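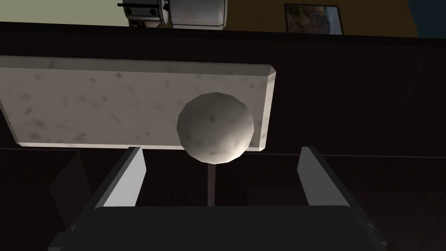 Tromura Project: Final Report
Robotics and Automation Laboratory Course
Submitted in January

1. Purpose of the project

The Tromura project was carried out by the second section of the laboratory course during the fall term. The section was asked to prepare a simulated robot arm to approach and grasp a small object in a household kitchen, to record a body of trial runs, and to report on the causes of failure. All work was done in simulation. The department's Perivari arm remained assigned to the first section throughout the term, and no results in this report should be read as applying to that hardware.

The section was divided into two teams. The first team prepared the control software and the camera settings. The second team ran the trials, kept the log, and reviewed the recordings. Each team met once a week in the computing laboratory, and the full section met before each milestone.

2. Software and setup

The kitchen was built in Zekanow, the simulation package licensed to the department. The model includes wooden cabinetry, a countertop, painted walls, and a small number of loose objects. A virtual camera was fixed to the wrist of the arm, directly behind a gripper with two parallel fingers. The controller received only the view from this camera and the joint positions of the arm. It had no map of the room and no outside view of its own motion.

Students adjusted three settings over the course of the term: the speed of the approach, the distance at which the fingers stop and prepare to close, and the angle of the wrist on arrival. The lighting was left at its default level until the midterm review. This proved to be a poor choice, as the cabinets are dark and offer the controller few edges by which to judge depth.

3. Trial procedure

Each trial began with the arm in a set starting position and the gripper open. The controller was given a target and allowed to run until it closed the fingers, lost the target, or reached the time limit. A student then reviewed the recording and entered one of four results in the log: grasp, missed grasp, contact with another surface, or target lost. Where two reviewers disagreed, the trial was reviewed again by the full team.

The section completed 216 trials. An additional 10 were removed from the log after a file error left the joint positions unreadable.

The most difficult stage of each run was the final approach. A round target close to the edge of a slab leaves little margin on one side, and a small error in wrist angle can place a finger in line with the object when the object should be between the two fingers. 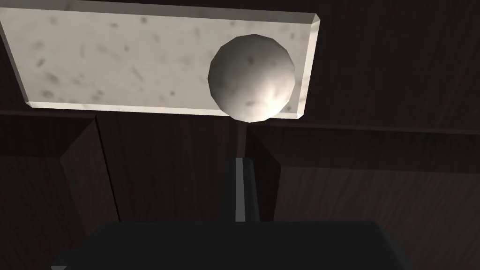
Su-chen Kuo asked at the midterm review whether the controller should be permitted to close the gripper at all when a finger is blocking its own view of the space below the target. She recommended that the arm back away and try again from a different angle, even at the cost of a longer run.

The section adopted this recommendation. From the midterm review onward, the controller was required to withdraw and repeat the approach whenever the open space between the fingers did not line up with the target. Trials became longer, and the log entries became easier to sort.

4. Findings

Missed grasps were the most common failure before the midterm review. After the change, the leading entry in the log was "target lost." Withdrawing the arm often turned the wrist farther than intended, and the camera was left facing cabinet doors, trim, or open floor.
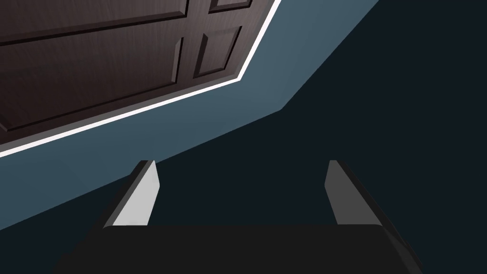
In such cases the controller had no rule for finding its way back. It continued in the direction of its last movement until the time limit was reached. The second team tested a simple search rule in which the wrist returns along its recorded path before looking elsewhere. The rule was helpful when the turn was small – it was of little use once the arm itself had moved well away from the counter.

The teams also found that plain dark surfaces slowed the review of recordings. With no texture in view, reviewers could not tell whether the arm was moving or had stopped, and had to consult the joint data for each doubtful trial.

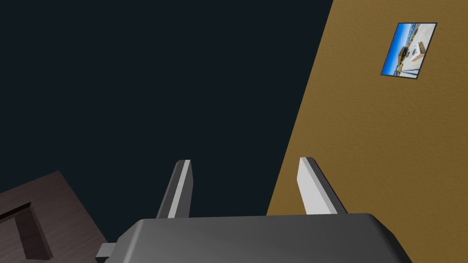 A landmark feature, named Au by the students who wrote it, was added late in the term to address both problems. Au stores the position of distinct items such as picture frames and door edges, and uses them to estimate where the wrist is pointing. It was completed too late to be included in the main set of trials, and its code is provided with the project files.

5. Recommendations

The section recommends that next year's students set the lighting before any trials are recorded, begin with the search rule in place, and test Au against a full set of runs. Reviewers should have the joint data open beside the recording from the start. The log template has been revised to include a column for repeated approaches, and a copy is available from the laboratory office.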